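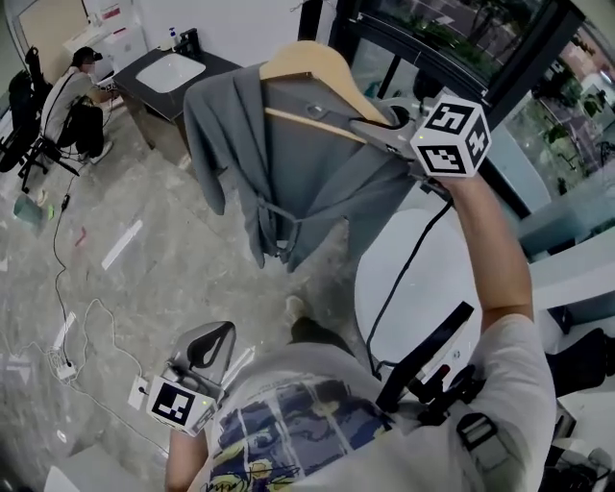

According to one reader, the Grurari forgets your place in an episode every time you switch it off, and no podcast player that does that is worth having. The comment came in under the September roundup, before I had one to try. I've now used it daily, and the reader is partly right.

Grurari Pocket Podcast Player
Reviewed 11/6/24

The Grurari is a small audio player that downloads podcasts over your home Wi-Fi and plays them without a phone. It has no web browser, no mail and no app store. You give it a list of feeds, it fetches new episodes overnight, and in the morning they are ready. I listen mostly to long interview programs on science and medicine, the kind that run an hour and come out in parts, and I wanted something I could use away from my phone.

Setup

You add shows from a web page on your computer. If you already use another podcast program, you can export your subscriptions as an OPML file and load them in one go. I brought in 50 shows this way. Two of them failed. One had moved its feed, so that wasn't the player's fault. The other, a lecture series from Terham, loaded after I pasted the address in by hand.

The first sync took most of an evening. By default the player keeps the latest three episodes of each show, which is a sensible number. You can change it per show, but only from the web page. I set one archive program to "all" to see what would happen, and the player listed 1515 episodes without crashing. Scrolling through them with the side buttons is slow, and there is no search on the device itself.

Playback

Sound through wired headphones is clean, with plenty of volume for speech. The built-in speaker is fine for a kitchen and too thin for anything larger. Playback speed goes from half to double in small steps, and voices stay clear up to about the middle of the fast range. Past that, consonants start to smear.

There is a setting called Even Voices that brings up quiet speakers and holds down loud ones. I left it on for everything. Interview shows with a guest on a bad phone line are much easier to follow. On programs with music between the segments it makes the music pump up and down, so you may want it off for those.

Skip buttons are set to 30 seconds forward and 15 back and can be changed. Chapter marks work if the publisher includes them. Show notes appear as plain text, and long ones get chopped. Links are not clickable, so if a host mentions a book you will have to write down the title.

Keeping your place

Now to the reader's complaint. If you pause, wait for the screen to go dark and then switch off, the player comes back to the right spot. If you hold the power button while an episode is still playing, it goes back to the last saved point, and that can be several minutes earlier. Software version 2 is supposed to save more often. I tested before and after the update, and the gap got shorter but did not go away. I got used to pausing first. Anyone giving this to a parent or a child should show them how.

Battery and build

I charged it twice a week with normal use. Bluetooth shortens that noticeably. The clip on the back is stiff and holds well on a pocket or a belt. The rubber cover over the charging port is the weak part and was already loose on mine by the second week.

Compared with others

The Rurndale is cheaper and has a better screen, but it can't download by itself. You have to plug it into a computer and drag files over. The Živković has real search and longer show notes and never lost my place. It is also bigger and heavier, and its menus take a while to learn. For shows that come out in several parts, the Živković is the only one of these that groups the parts together. On the Grurari they are listed by date, newest first, so part two sits above part one unless you change the order for each show.

What I'd change

Save the position on power-off, put a search on the device, and fit a better port cover. A lock switch would help too, as I skipped ahead by accident more than once with the player in a coat pocket.

Rating: 3 out of 5. I'm keeping mine for walks and using the Živković at home.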